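FOR IMMEDIATE RELEASE
Jan 4, 2018

A Three-Part Series About Gravity, Called "So," Comes to Screens in June

Prulteck follows its film on tides with three hours about falling down, presented by physicist Oluf Grímsdóttir

PRIRNURSIDE - Prulteck, the independent science documentary producer, today announced "So," a three-part television series about gravity, the force most people meet in their first year and then stop thinking about until they buy a ladder. The series airs in June on the Bollholm channel, one hour a night for three nights, and will be offered to schools from the morning after the final part.

The title has been the subject of several meetings. Working titles included "The Long Pull," "Down" and, for one afternoon, "Gravity: A Serious Matter," which the presenter declined to say aloud. "So" came from the rough cut, in which Oluf Grímsdóttir was found to begin nearly every explanation with the word. The editor first tried to take them all out. The program came out eleven minutes shorter and a good deal harder to follow, and they went back in.

"I was told that I say it a lot," said Grímsdóttir. "I said, so? And that was the end of the title discussion."

Viewers hoping for black holes are advised that there is one, in part three, and that it has to wait its turn. Most of the series takes place on or slightly below the ground. Prulteck has made films about the far end of the universe before and is proud of them, but they do call for a great deal of purple animation, and the company felt that the force holding the audience to the sofa deserved an hour or three of its own.
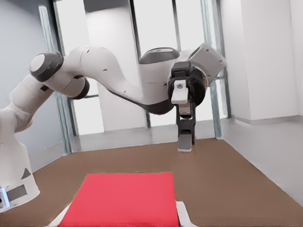
Weight is the business of part one, and the program takes the view that most of us have never given it proper attention. Hold a book against your chest and it is nothing much. Hold the same book out at arm's length and within a few minutes you will have strong opinions about it, although the book hasn't gained an ounce. Physicists call the difference torque, and machines have to pay for it just as shoulders do. Grímsdóttir makes the point on camera with a bucket, a broom handle and a member of the sound crew, who has since asked to be moved to a series about fish.

From there the first hour turns to the scale, an instrument that claims to tell you how much of you there is and really reports how hard it is being pushed. The film has some fun with this in an elevator. Standing on a bathroom scale while the car starts down, Grímsdóttir sheds several pounds, enjoys them briefly, and gets them all back at the bottom when the car slows to a stop. The building's management was very patient and would like its elevator returned to the public.

Part two goes underground. The crew carried a gravity meter down a mine shaft to a depth of 1,116 meters, stopping on the way to take readings. Many people guess that gravity must grow weaker as you go down, given that some of the planet is now above your head and no longer helping. In the end that is quite right, and at the center of the Earth the pull would be zero. Close to the surface, though, it usually goes the other way. The rock of the crust is light compared with what lies deeper, and on the way down you gain more by getting closer to the dense stuff than you lose by leaving the light stuff behind. The change is tiny. A person would never feel it, and the crew reported feeling only the sandwiches.

Fans of the pendulum will find it well served. The second hour has a long section on how a swinging weight can be used to measure gravity from place to place, and on why a good pendulum clock carried from a cold country to the equator will run slow, even after the heat has been allowed for. Early owners of such clocks blamed the clockmaker. The culprit was the planet, which spins and bulges at the waist, and which has never offered anyone a refund.

Part three is the one with the black hole. It is also the one with the trampoline, or rather without it. Grímsdóttir has a long-standing quarrel with the usual picture of curved space, in which a bowling ball is set on a stretched sheet and marbles roll around it. Her objection is that the marbles roll only because real gravity is pulling them down the slope, and that using gravity to explain gravity is a bit like using a fish to explain what a fish is. The hour offers a different picture built on clocks, which run a little slower low down than they do high up, and asks the audience to stay with it for nine minutes. Test viewers did. Two of them asked to see it again, and one asked whether it meant that her feet were younger than her head. They are, by an amount she need not worry about.

"I don't mind if people go away with a question," said Grímsdóttir. "I mind if they go away with the wrong marble."

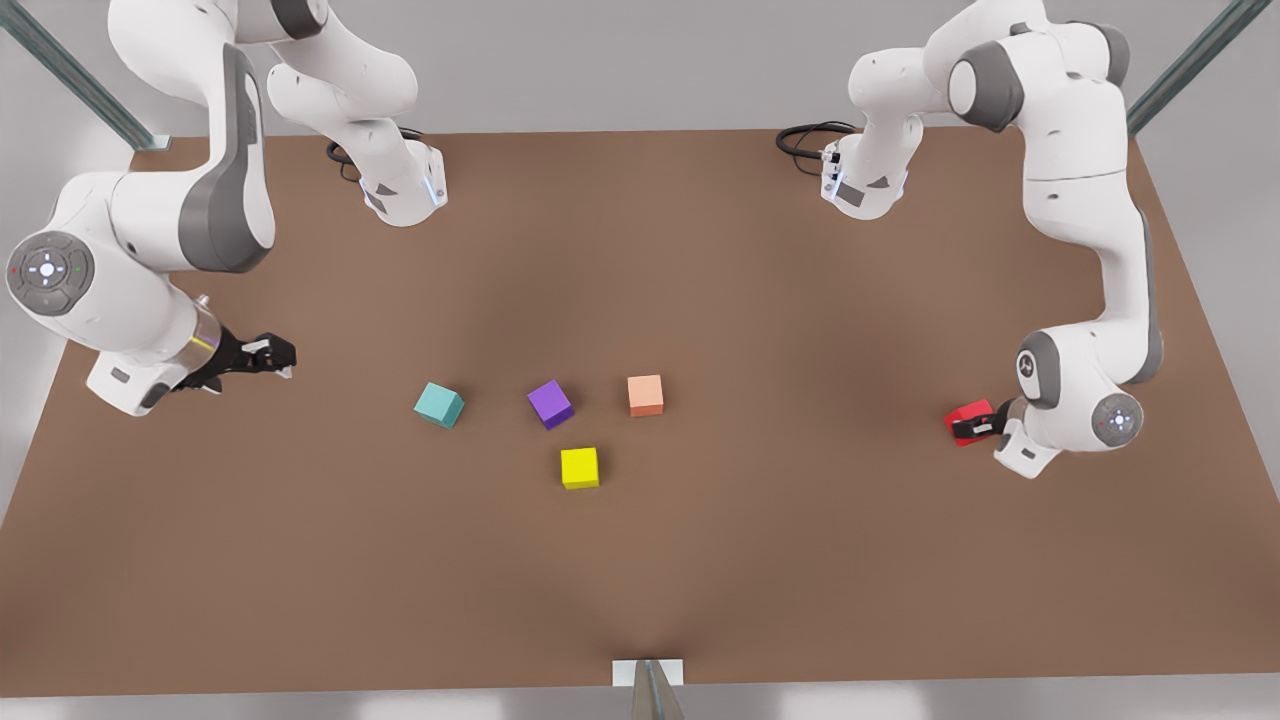
About the making of the series

"So" was filmed over two summers and one extremely long winter. Prulteck's rule for the production was that every demonstration shown had to be done for real, at full size, with the first take kept. The result is a series in which several things don't work the first time. A feather and a hammer were dropped side by side in a vacuum chamber after a half hour of pumping and landed together, as they should, while the camera operator was adjusting his hat. The second take is used, with an apology. The first is available on request.

The mine sequence took the longest. The gravity meter is a fussy instrument that dislikes being tilted, bumped, warmed, cooled or spoken to sharply, and a mine cage does all of these except the last. Each reading was taken several times. The longest delay came from a pump in a side tunnel that shook the floor just enough to spoil the numbers, and whose off switch was guarded by a man who had seen television people before.

The score is by the in-house music team at Prulteck, recorded in the old pump hall at Prirnurside, where the echo is generous and the heating is not. There is a theremin. The company has heard the arguments.

For schools

A classroom version of "So" will be supplied free of charge to 3,000 schools, cut into segments of ten minutes or less, along with a printed guide. The guide contains experiments that can be done with string, washers, a stopwatch and a stairwell. All have been tried out on actual students, and the one involving eggs has been moved to the back.

One of them is worth describing for readers without a school at hand. Hang a 100 gram weight from a thread one meter long, pull it a few inches to the side, let go, and time ten full swings. You should get twenty seconds or a hair over. Put on a heavier weight of the same size and try again. The answer comes out the same, and in every class we visited there was a student who refused to accept it and did the whole thing four more times. The guide says this student should be encouraged.

Teachers who would like a copy should write to the Prulteck schools desk before the end of June. Requests are handled in the order in which they arrive, apart from those written entirely in capital letters, which are handled once everyone has had a coffee.

A question for the presenter

During the week of the broadcast, Bollholm will host an evening at its Prirnurside studio, with Grímsdóttir answering questions sent in by the public. Bollholm has already collected 1,000 of them through an early call to viewers. A good share concern what would happen if you dug a hole through the Earth and jumped in. The short answer is that you would hit the side, thanks to the rotation of the planet, and that the long answer takes up most of part two. Others ask about antigravity, and a handful, all in the same handwriting, offer to sell it to us.

Seats are free and can be booked through Bollholm from the spring. The chairs are the ones the studio has always had, and guests may like to bring a cushion.

About Oluf Grímsdóttir

Oluf Grímsdóttir is a physicist and broadcaster. She spent nine years measuring small changes in gravity over ice and volcanic rock before moving to television, where the changes are larger and the catering is better. "So" is her second series for Prulteck. She doesn't own a trampoline.

About Prulteck

Prulteck makes science programs for television and schools from its offices in Prirnurside. Its films have covered tides, rust, the history of the thermometer and, in a decision the company stands by, gravel.

Review copies of part one are available to press now. Parts two and three will follow when the theremin has been turned down.

Press contact: Prulteck Press Office, Prirnurside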